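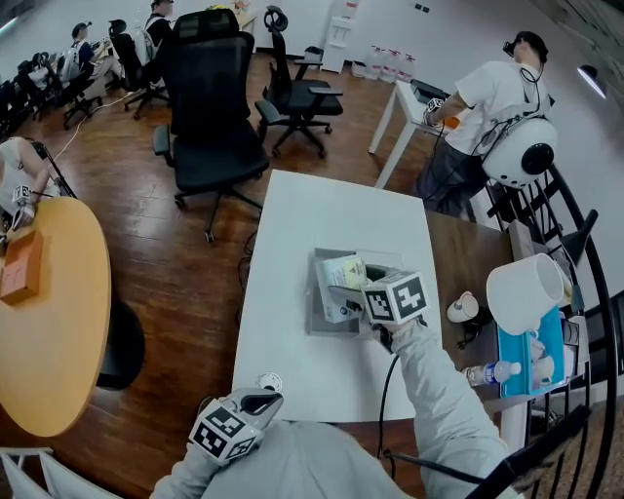 The Break Room Reconsidered

By Ariel Samonte

Shared workrooms are seldom planned around the people who stop in them for a drink of water. At Jolholm, a furniture supplier with 39 employees, that order was reversed last February, when the company began to review how staff used its common areas.

The review found that cups and bottles tended to settle wherever a flat surface was free. The firm responded with a simple rule: working tables and refreshment tables are kept separate, and mugs are returned to a tray at the end of each shift. Small packaged goods are sorted in shallow cardboard trays, which are low enough to reach into from a seated or standing position.

Water received particular attention. Spare jugs are stored on the floor beside the dispenser - never in a corridor - and deliveries arrive every 17 days. Mesh chairs on casters were preferred for their ease of movement across wooden floors.

The changes cost little. Two tables were purchased from Skitorgate, and the remaining furniture was already in the building. Staff at the Lai office will adopt the same arrangement next year, with a supply of trays sized to hold up to nine cups.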